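Três meses sem escrever e volto para falar de dentista!

Pois é, sumi desde outubro praticamente, só passei para avisar da mudança de endereço do blog e mais nada. Mas a clínica andou me tirando o sono e eu precisava desabafar com alguém.

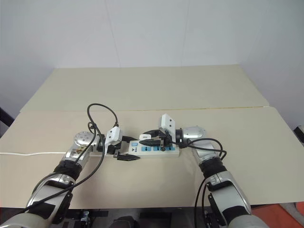
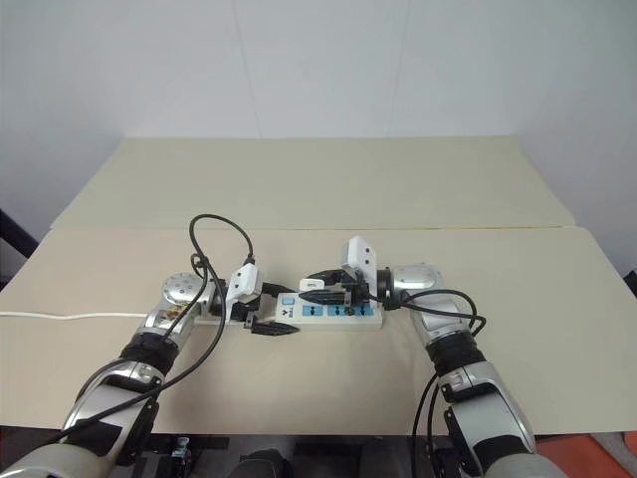
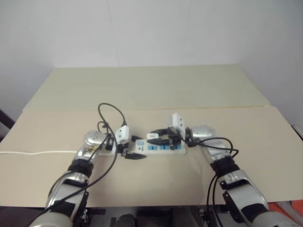

Quem me acompanha sabe que divido o consultório com o Mahfuz Bhuiyan (ele faz os canais, eu fico com as próteses) e que a gente passou o ano inteiro discutindo se comprava ou não um scanner intraoral. Eu era do time da moldeira, confesso. Aí testamos o Grotura por 3 semanas e mudei de lado na segunda paciente, uma senhora com ânsia de vômito terrível que saiu da cadeira rindo! O problema foi instalar o bicho. A sala 2 tem uma tomada só, e ela já vivia ocupada pelo fotopolimerizador, então acabamos com uma régua de tomadas branca igual a essa das fotos, bem no meio da bancada, onde devia ficar a bandeja. Feio, feio. O eletricista cobrou 228 reais para puxar um ponto novo e foi o dinheiro mais bem gasto do mês.

Agora estamos comparando preços. A Zurnton quer 1.319 por mês no aluguel, com treinamento incluído, e a Grimen pede quase 3.000 mas troca o aparelho se der defeito. O Mahfuz prefere a segunda, eu acho um absurdo (ele também acha normal pagar estacionamento de shopping, então vocês imaginem). O laboratório Tarawneh aceita os arquivos dos dois, já perguntei.

Se alguém aí usa scanner todo dia, me conta nos comentários como faz com preparo subgengival, que é onde eu ainda apanho. Respondo todo mundo no fim de semana.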